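Cedlow Home Notes
Small things, drawers and paper

How to keep a card album tidy, and how to load one without bending the corners

Posted May 30, 2025

Many people have in the house one of those small card albums: a soft cover with stitching, a snap button, and clear sleeves inside. They are sold for loyalty cards, but they are good for many other things. In my home they hold printed picture cards, the small ones that come with stationery orders or that you buy one by one at a market. I had 316 of them in a biscuit tin before I started with albums, and every time I looked for one card I damaged two others.

These are my notes after several years of doing it. Some of them are very simple, but I did each of the mistakes at least once.

Before you put in any card

Wash your hands and dry them well, and wait some minutes. Hand cream is the worst enemy of clear sleeves. It leaves a cloudy mark which you can't wipe from the inside.

Clear the table and wipe it with a dry cloth. I like to work on a light-coloured surface, because crumbs and small hairs show up on it and you can remove them before they go inside with the card.

A new album often smells of plastic. Leave it open in a room with fresh air for two nights. Stand it up with the covers apart, and let the sleeves fall as they want. In February, when we keep the windows closed, I give it a whole week.

Opening stuck sleeves

New sleeves stick together, and the mouth of each pocket sticks also. Don't blow into them, as your breath is damp. Don't use a knife either. Take a piece of thin cardboard, about the size of a bank card, and slide it in slowly from one corner. Move it left and right and take it out again. Do this for all the pockets first, and only then start with the cards.

If the weather is very dry the sleeves pull to each other again as soon as you let go. I pass a slightly damp cloth over the table (not over the album), let the table dry, and it is better for a while.

Putting the cards in

Hold the card by the long sides, near the top. Put one lower corner into the pocket, then the other, and let it go down by its own weight as far as it will go. If it stops, take it out and look. Usually the pocket is not open to the bottom. 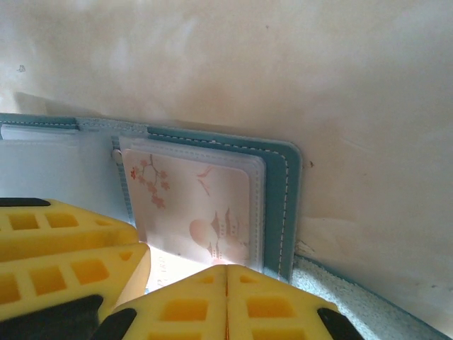
Choose the front card with some care, as it is the one you will see most. I always put a spring card in front, and change it when the season changes. It takes one minute and it makes me open the album, so I notice if something inside has moved or become yellow.

Thick cards need their own pocket. With thin paper cards you can put two back to back, but only if the ink is fully dry. The matte cards from Ichikawa go back to back with no problem. The shiny Vutley ones stick to each other in summer, and I keep a strip of baking paper between them.

Don't fill every pocket from the first day. Leave the last three or four free. You will want to change the order, and with no free place you must take out half of the album to move one card.

Turning the pages

The weak part of a small album is the middle, where the sleeves join the spine. When you turn a page, take it close to the spine and lift it up straight, then lay it down on the other side. If you pull from the outer corner, the plastic stretches a little each time, and after one winter the page has a wave in it.

Do this with the album lying flat and both covers open. On the knees it is not the same, the covers close by themselves and your hand pulls without wanting.
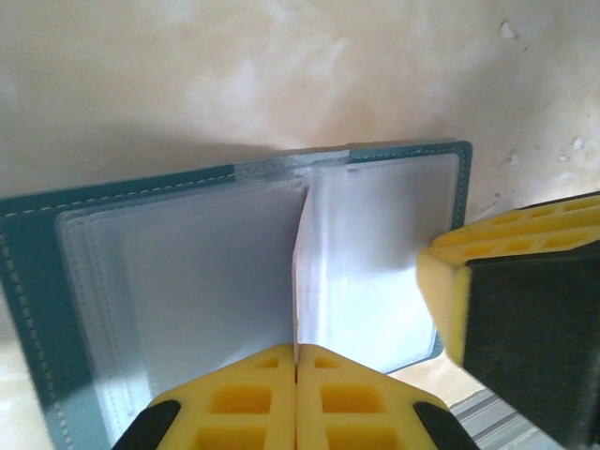 Open teal album with one clear page standing up at the spine.

Cleaning

For the inside of the cover and the sleeves, a dry cloth for eyeglasses is enough. For the outside, use a cloth with a little water and one drop of dish soap, then a second cloth with only water. Go along the stitching with a soft toothbrush – dust likes to sit between the stitches, and on light thread it becomes grey quickly. Leave the album open until it is dry to the touch, and don't put it on the heater.

Never use alcohol on clear sleeves. I did it with my first Flelus album and the plastic became white in the places where I rubbed.

Where to keep it

Standing, like a book, between two things of the same height. If it lies under other albums the sleeves press together and you must do the cardboard work again. A shelf away from the window is best. Kitchens are not good, even the high cupboard, because the steam goes up there too.

I put a small number on a removable sticker at the back of each album, low and on the left, and I write the same number in a notebook with the names of the cards. I'm now at album 19, and without the notebook I would open up to ten of them to find one card.

What else fits

Seed packets that are half used, if you fold the top once. Spare buttons in their little bags. Paint colour cards from the hardware store, with the name of the room written behind. Warranty cards for small appliances, although the bigger ones must be folded and then the page doesn't close flat. Stamps I don't recommend, they slide down and curl at the bottom of the pocket.

Next month: how to remove price stickers from paper boxes.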